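Prepaid voice bundle

A prepaid voice bundle (also called a minute pack, talk pack or voice pack) is a block of calling time bought up front from a mobile operator and used within a fixed period. Differs from standard pay-as-you-go calling, where each call is charged from the main balance at a per-minute or per-second rate. Bundles are sold mostly to prepaid customers, though some operators let postpaid customers add them too.

Overview

A bundle has three basic parts: the number of minutes, the price, the validity. Minutes may be good for any network or only for calls inside the operator's own network (on-net). Once the minutes run out or the validity ends, calls go back to the normal rate and are taken from the main balance. Unused minutes are usually lost. A few operators carry them over if the customer buys the same pack again before expiry.

Most packs are activated by dialing a short code, by text message, in the operator's app, or at a recharge shop. Payment comes out of the main balance, so the SIM has to be topped up first. Confirmation arrives by text. Activation is normaly instant but can be slower on holidays, when everyone is calling home.

Types

On-net packs. Cheapest kind. Calls to other subscribers of the same operator only. Popular with families who all use one network.

Any-net packs. Higher price per minute, wider use. Landlines are often included, toll-free numbers don't matter as they are free anyway, and premium numbers are almost never covered.

Night packs. Valid in a set window, often late evening to early morning. Very low price. A call that starts inside the window and runs past the end of it is split by most billing systems, with the remainder charged at the standard rate.

International packs. Tied to one country or a list of countries. Calls to mobiles and calls to landlines in the same country may be treated differently.

Combo packs. Voice plus texts plus a small data allowance. See Mixed bundles, under.

Billing pulse

The pulse is the smallest unit of time a call is charged in. On a one-minute pulse a call of a few seconds uses a full minute of the pack. On a one-second pulse it uses just those seconds. Two packs with the same headline minutes can therefore last very different lengths of time. Pulse is generally given in the terms, not in the advertisement.

Example. The Remis operator sold a 240-minute pack with a one-minute pulse and a 200-minute pack with a one-second pulse at the same price. Customers making lots of short calls did better with the smaller one. Sepehr Bahrami, who wrote a buyer's handbook on prepaid tariffs, used the pair to argue that minutes alone should not be printed on the front of a recharge card.
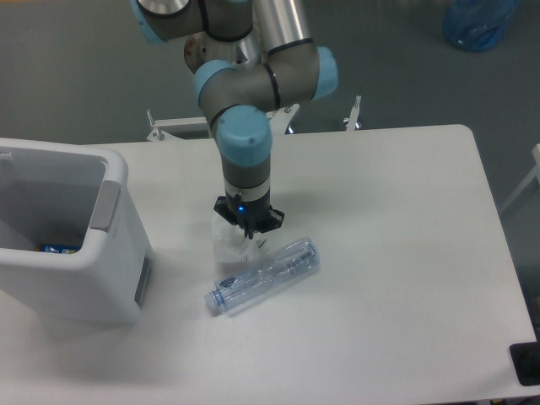

Robot arm above a white table with a clear plastic bottle.

Balance and expiry rules

Order of use matters where a customer holds more than one pack. Common rule is that the pack closest to expiry is used first. Some systems use the most recently bought pack first, which can leave an older pack to lapse unused. Bonus minutes from a top-up are generally used before paid minutes, and usually have a shorter life.

Validity is counted in one of 2 ways. Either by clock hours from the moment of activation, or by calendar day, ending at midnight. A one-day pack bought in the evening on a calendar-day system gives only a few hours of use. Complaints about this are common.

Auto-renewal is offered on longer packs. If the main balance is too low at renewal time the pack simply stops, and the system may try again after the next top-up. Customers can switch renewal off by short code. Chung, a budget brand, renewed all packs by default until March, when it changed to asking first. The change was announced by text and then again on the recharge screen.

Mixed bundles

As data use grew, voice-only packs lost ground. Operators answered with mixed bundles where voice is close to unlimited and data is the part that runs out. Grasmont dropped most of its voice-only range on Tuesday, January 30, 2018, keeping a night pack and a small any-net pack for feature phone users. Drurby kept its full range, mainly for rural customers with weak data coverage.

"Unlimited" voice is normally subject to a fair use limit. Past the limit calls may be charged, or the line may be reviewed for commercial use. Limits are set per day, per week or both.

Criticism

Main points raised by consumer writers are short validity, unclear pulse, and too many near-identical packs. Darlene Charbonneau has written that a customer comparing packs at a shop counter can't reasonably work out a true cost per minute, and that the seller often can't either. Operators reply that choice keeps prices down and that the app shows a full breakdown.

Another complaint concerns failed calls. On some networks connection to a voicemail greeting counts as an answered call and uses up a minute. Turning voicemail off only helps the person being called, it does nothing for thier own outgoing calls.

Checking remaining minutes

Usually by short code, free of charge. Apps show the same figure but may lag behind a recent call. A low-balance text is sent by most operators when the pack is nearly used, though not always before the last call has been cut over to the standard rate.

See also

Pay-as-you-go calling
Recharge card
Fair use policy
Short code
Mobile number portability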